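August 29, 2021

Sunday, and I am writing about work, so that tells you how the week went.

The bench at Drirnside is now officially the robots' bench. Until the start of August it was mine, or mine and Ita's, and we did the placing by hand with a lot of tea. Now the arm does the placing and I am a Cell Attendant, a title Gosix came up with, presumably on a train. The pay is the same. I attend.
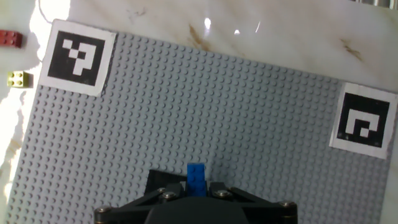
*Blue brick in the gripper, Friday.*

The bricks are practice for the real parts, which Haruna keeps promising for next month. Wanting Lu explained that if the arm can put a brick where it's told on a studded plate, it can be trusted with something that costs money. I said I had been putting things where I was told for years on much the same terms. She wrote that down, which worried me.

My targets have changed too. It used to be 80 placements a shift and a sore neck. The sheet now asks for 102 from the arm, and from me it asks for "observations". I handed in 2 on Thursday, and one of them was about the radiator.

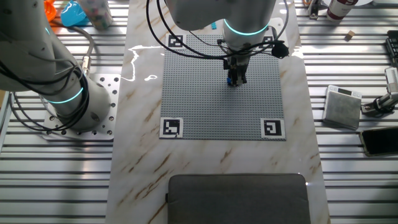
What I miss is the talking. You can natter all day while your hands are busy, but watching makes people go quiet, like a waiting room. Ita Nic Aodha has taken to reading out the Zitano manual in her newsreader voice – she's on section four, cable routing, and it's dreadful. She has also put in for the maintenance course. I haven't decided. The form wants a paragraph on where I see myself, and so far I see myself at the bench, on the stool, attending.
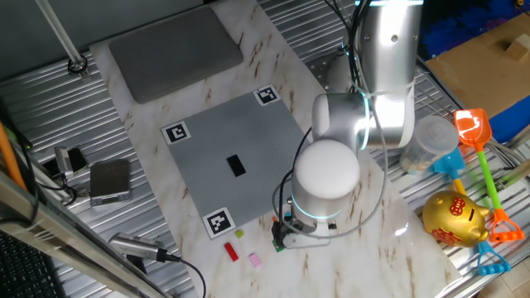
*Arm over the plate, piggy bank to the right.*

My neck is much better, I'll give them that. Must find the form before tomorrow. Also bread, and ring Mum.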